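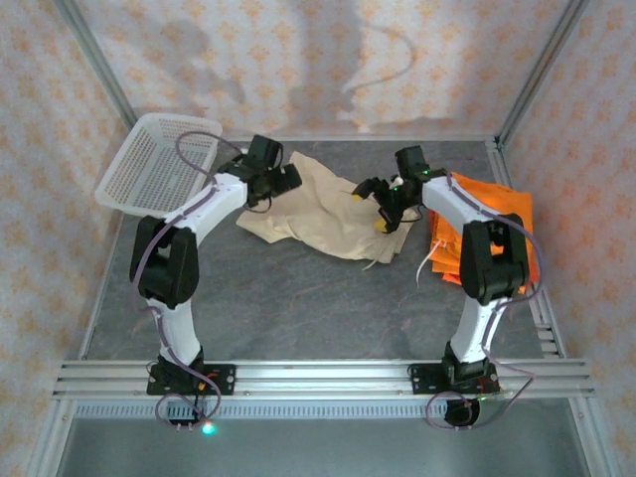
# Chapter 4. Before the First Fold

Most mistakes in folding are made before the folding begins. A cloth is taken from the basket, one corner is pulled over another, and only then does the worker see that a crease is running through the middle and that the edges do not meet. A piece that starts in the condition of the beige cloth at the head of this chapter, with its ridges going in every direction, has no clear edge to follow and must first be opened. Even the small thread at its lower edge deserves a look, because a hanging thread can be the beginning of an open hem. This chapter is about these first moments: how to lay a cloth down, how to find its shape, and how to decide whether it is ready.

In Chapter 3 we followed the work of the laundry in Lostov from the washing room to the drying room. There the cloth was treated by weight. In the folding room it is treated by the piece, and this changes the way of working. A worker at Lostov handles up to 500 pieces in a shift, and a delay of even a few seconds on each piece is felt by the whole room before the evening. Still, the best workers do not look as if they hurry. They lay the piece down once, open it once, and do not return to correct it.

## 4.1 The surface

A folding surface should be flat, clean and a little rough. On a very smooth table the cloth slides when it is pulled, and the second hand has to hold what the first hand has just placed. On a surface which is too rough, the fabric catches and the fine weaves suffer. Stone, sealed wood and tight felt are all used with good results. Color also has some importance. A pale cloth on a pale table loses its outline, and the edge must then be found by touch.

Height is a matter of the worker and not of the cloth. The elbows should be able to bend freely, and the far edge of the piece should be reached without leaning. For large tablecloths it is better to have two persons, one at each side, than one person who walks around the table.

## 4.2 Opening a crumpled piece

The method taught in this book is called opening from the corner. It has the following steps.

1. Lay the piece down and do not press it. Pressing fixes the creases.
2. Look for any free corner. If none is visible, lift the highest ridge and let the cloth fall again.
3. Hold the corner lightly and follow the hem with the other hand until a second corner is reached.
4. Pull the two corners apart until the edge between them is straight.
5. Lay this edge down and draw the rest of the cloth toward you.

Beginners often want to smooth the middle first. The middle will become flat without help when two opposite edges are straight - the opposite is not true.

## 4.3 A comparison

The training school in Rana tested two ways of opening with a group of new students. The students who smoothed from the middle finished 37 napkins in the time given. Those who opened from the corner finished 116. The napkins were all of the same cotton, made by Silteo, and they were taken from the dryer in the same load. We will return to these results in section 4.6, where the quality of the folds is also considered.

## Words to know

**Hem:** the edge of a cloth, turned over and sewn.

**Ridge:** a raised line where the fabric stands up from the table.

**Free corner:** a corner that is not covered by another part of the cloth.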